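Stastus bench frame kit, reviewed after a season of use
Posted November 23, 2021 by Francine Melnyk

I look after a two-arm cell at Kennedy, and most of my time goes to keeping the arms where they were the day before. The Stastus kit is a set of black aluminum extrusions, corner brackets and clamps that bolts to a tabletop and gives you a fixed rectangle to work inside. I bought the larger size for 200 dollars.

Assembly took me 60 minutes with one hex key. The instructions are a single folded sheet and the drawing for the rear rail is printed backwards. Lay all the rails out loose before you tighten anything. I had to undo one corner and start over.

Once it was down it stayed down. I check the bolts every 24 hours of run time and have retightened 2 of them, both on the left side. The old Farkari clamps I had before needed a turn every morning. Re-zeroing the arms is quicker too – I touch each gripper to the front rail, compare with the saved numbers, and go on.

Complaints. The T-nuts are soft and one stripped. No end caps in the box. Plosirholm sells caps that fit, but shipping was slow. The kit also has no clips for cables, and for this price it should.

Cable routing is the part I would plan before buying. Each arm needs slack for its full reach, and the slack has to go somewhere. Mine is only half sorted: the black cables run along the frame and trail off the front edge of the table at the left, and there is still a tangle on the floor to the right with a power adapter in it. Stick-on clips did not hold on the rails for me. Hook-and-loop straps do, as long as you leave the first joint free to turn.

Four stars. I would buy it again for a second table, with better T-nuts ordered at the same time.

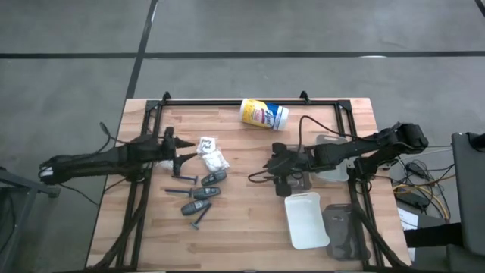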